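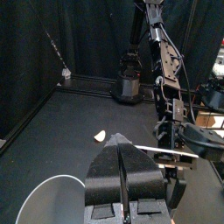 Inicio | Listas | Archivo | Suscripción | Buscar

Lista: manipulación
Asunto: Re: Notas para la jornada de puertas abiertas
Rasha Fakhoury, octubre, 16:40

Respondo por partes al mensaje de Zerard, que cito recortado.

> En la visita a Bostia solo pude quedarme en la primera demostración.
> ¿Alguien anotó qué hacía exactamente la celda de dos brazos y con qué
> objetos? En el programa figura como «colocación de piezas pequeñas»
> y con eso no puedo escribir el resumen para Primska.
> ¿Y qué datos dieron del conjunto de episodios?

Sobre la celda: dos brazos negros de eslabones atornillados, montados sobre una misma mesa oscura, con cortinas de tela negra alrededor. Las cortinas reducen los cambios de fondo en las cámaras; el operador dijo que sin ellas tenían que repetir la calibración de color en cada sesión. Las pinzas son de dos dedos, paralelas, también negras.

Los objetos eran piezas pequeñas con forma de alimento. La más larga, de color naranja y parecida a una zanahoria, se agarra de través, con un extremo asomando a cada lado de los dedos. El recipiente es un vaso cilíndrico gris de textura moteada, con el borde algo abierto.
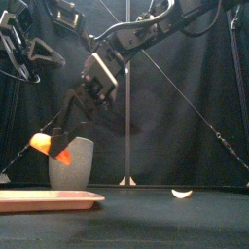 El paso delicado es la aproximación al borde. Con la pieza cruzada, un error pequeño de orientación basta para que el extremo tropiece con el vaso. La consigna que nos dieron fue acercarse despacio y soltar solo con la muñeca parada.

En cuanto a los datos, copio lo que apunté de la pizarra:

- Episodios grabados hasta la visita: 2.888.
- Episodios descartados tras la revisión manual: 408.
- Duración media: alrededor de 8 segundos por agarre.
- Operadores por turno: 2.

No dieron tasa de éxito. Yazdani la pidió en el turno de preguntas y le contestaron que la publicarán cuando cierren la segunda tanda. Yo no pondría ninguna cifra en el resumen.

La otra variante usa una bandeja clara de esquinas redondeadas y una pieza naranja curva, más corta, que se sujeta entre las puntas de los dedos.

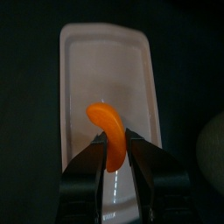
Pendiente de confirmar

1. Modelo de los servos. No lo anoté.
2. Si las cámaras de muñeca y la fija comparten reloj. Entendí que sí, pero lo dijeron de pasada.
3. Formato de exportación de los episodios.

Si alguien tiene el punto 2 por escrito, que lo mande a la lista antes de que Zerard cierre el texto.

Rasha

Este sitio utiliza cookies propias para mantener la sesión del archivo. Aceptar | Configurar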